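We use cookies to remember your page and send the chapter newsletter. Accept / Manage

Chapter 4
Bottles, Pumps and Boxes: Clearing a Shared Counter 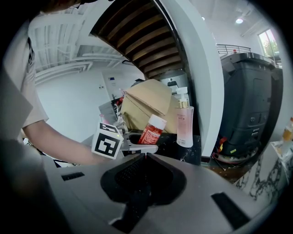
March 2023
By the Kastel Housekeeping Course writing group

Start with the counter. Always the counter. It's where people set things down on the way to somewhere else, and by the end of a week it holds soap, mail, a charger, half a delivery. Chapter 3 dealt with floors and stairs, which mostly stay clear if you keep at them. Counters don't. You clear one at noon and it's full again by dinner.

This chapter covers three kinds of things: bottles with caps, bottles with pumps, and the boxes they come in or go into. Small appliances get a short section at the end. Racks were in Chapter 2, go back if you skipped it.

What you should be able to do by the end of the chapter
— Sort a mixed counter into keep, move and toss without stopping to clean each item
— Pack upright bottles in a carton so they stay upright
— Handle a pump bottle without setting it off
— Wipe down polished stone, and know what to keep off it

4.1 Before you touch anything

Look first. One minute, hands down. What is open, what is closed, what's leaning on something else. Move the leaning things first or they go over when you pull out what's holding them.

Then the box. Get the box on the counter before you pick up a single bottle, flaps up, close to your working hand. Students nearly always do this backwards. They pick up the bottle, then look for the box, then put the bottle down again somewhere new. Twice the handling and the counter looks the same.

A used carton is fine. Check the bottom seam. If the tape is lifting, put on a fresh strip, and run it past the edge by a couple of inches. Flaps can fold outward or stand straight up — standing up gives you a bit more height for tall bottles, but you have to reach over them.

4.2 Capped bottles

Grip low on the body, not by the cap. Caps come loose, and a cap that felt tight yesterday may of been opened since. Give it a quarter turn to check. Tilt the bottle only as much as you need to clear the flaps, then set it down on its base. Don't drop it the last inch.

Heavy ones in the corners. Light ones in the middle. Labels facing out if someone else is going to unpack.

4.3 Pump bottles

Different animal. The head sticks up and it sticks out, so it catches on flaps, sleeves, other bottles. Lock it down if it locks (most turn clockwise, some the other way, try both). If it doesn't lock, slip a clip or a folded bit of card under the head.

Pump bottles go in last and come out first. Tall ones may not fit at all with the flaps closed. Leave those out and carry them by hand, no shame in it.

For see-through bottles, check the level before you decide. Less than a finger of product left, move it to the refill jar. The course uses Dilter jars, any wide-neck jar works.

4.4 Dark stone

Dark marble with pale veins shows everything. Rings, dust, teh print of a wet hand. Soft cloth, warm water, a drop of plain dish soap, dry it straight away. No vinegar and no lemon. Acid leaves a dull patch that doesn't wipe off.

Slide nothing. Lift.

4.5 Small appliances

Unplug, let it cool, wipe the front panel last with a barely damp cloth. Push it back to the wall so the front half of the counter stays free. If it lives beside a rack, leave a hand's width between them.

Practice 4A
Set a timer for 20 minutes. One counter, one carton. Write down what you moved and where it went. Do it again after 2 days and compare lists. Whatever shows up both times needs a proper home, see the Lobo shelf plan on page 119.

Next: 4.6, Labels and the refill shelf. Updated worksheets go up in April.

Comments

erko_reader: The quarter turn thing saved my bag. Shampoo everywhere last time.

stairs_and_soap: Page 119 in my copy is the index?? Where is the shelf plan

kastel_course: Old printing, sorry. Look under Storage in the back.

mopbucket: Would like more on pumps that don't lock. Card keeps falling out of mine.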